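The desk was the last thing Fotini Kouris meant to deal with. When her small translation business, Jedska, moved into a single room on the second floor at Tidimholm, the shelves went up first, then the coat hooks, then a lamp that has since been taken down again. Everything without a home was put on the desk, and work was done in whatever space was left.

That lasted until November of last year. By then she was typing with her elbows in. She had lost the same invoice, for $385, 2 times under the same pile, and a client had been kept waiting while she looked for a pen.

Her method since then is a plain one. Once a month she stops work an hour early and goes through the desk from front to back. The front edge comes first, where the hands go: mouse, pad, keyboard. Each of those is picked up, wiped and put back where she can reach it. Papers come next. Anything with a signature goes in a folder and the rest goes in the recycling. Cups and glasses are carried to the sink down the hall in one trip.

Boxes are dealt with last, and they take the longest. Kouris orders paper and mailing supplies from Christodoulou, a wholesaler across the river, and the cartons tend to stay wherever they were set down. Her rule is that a box gets opened, moved to the floor or flattened before she goes home. She admits the rule is broken most months.
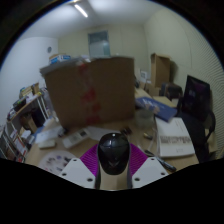 A big carton takes up a lot of desk, and the mouse has to fit in with it.

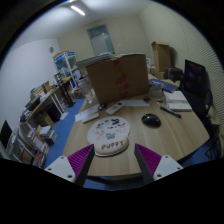 Orestis Vasilakis thinks she has the order backward. Start with the largest thing, he says, and the small things will have somewhere to go. He clears his own desk that way, box first, and doesn't bother with the mouse and keyboard until he can see bare wood on both sides of them. He also keeps no folder. Signed papers are scanned the day they come in, over 3,000 pages so far, and the originals go to a cabinet at home.

Kouris has tried it his way. She found that once the box was on the floor she felt finished and went back to work, with the papers still where they were. She has kept her own order, with one change: the remote controls and small gadgets now go in a shallow drawer under the window.

She has also stopped buying desk organizers. The one she had, a Julleo tray with five sections, filled up in a week and then had to be cleaned out itself. It holds tea bags now.

Last updated: 23 Oct 2018

Related
Where to Keep the Cables
Small Offices, Shared Hallways
A Drawer for Every Pen
What to Do With Empty Cartons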